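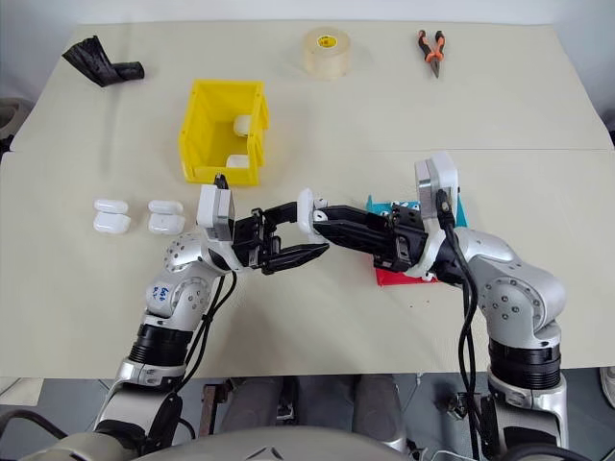

White earbud charging case on a beige tabletop.

Keeping Small Things in Order at the Workbench
By Ksawery Kubiak

Earbud cases collect lint in the hinge and around the charging contacts. Take the buds out first. Brush the wells with a dry, soft toothbrush, then go over the contacts with a cotton swab barely dampened with rubbing alcohol. Leave the lid open for 4 minutes before you put anything back. Don't use a pin on the mesh. A bit of poster putty, pressed on and lifted off, picks up what the brush leaves behind.

The same toothbrush works on remote controls and calculator keys. Take the batteries out before you start.

Masking tape dries out and tears into slivers when it sits in a hot garage. Store rolls flat, indoors, and fold the end under so you can find it again. If a roll has already gone stubborn, try it in the microwave for 10 seconds, but only if the core is plain cardboard. Pull tape off painted trim slowly, back over itself.
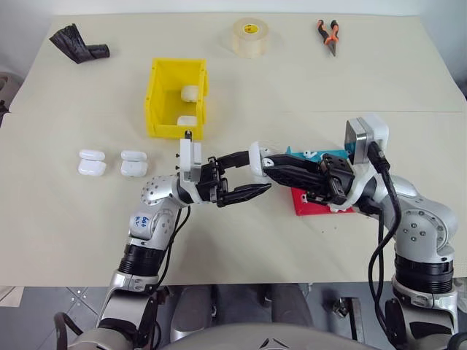
Masking tape, pliers and an open yellow bin.

Pliers that have gone stiff need one drop of light oil at the pivot. Open and close them 18 times and wipe off what comes out. For surface rust, rub with fine steel wool and oil the metal lightly afterward.

Shallow bins are better than deep ones for hand tools. Wash plastic bins in warm water with dish soap every September, and let them dry fully before refilling.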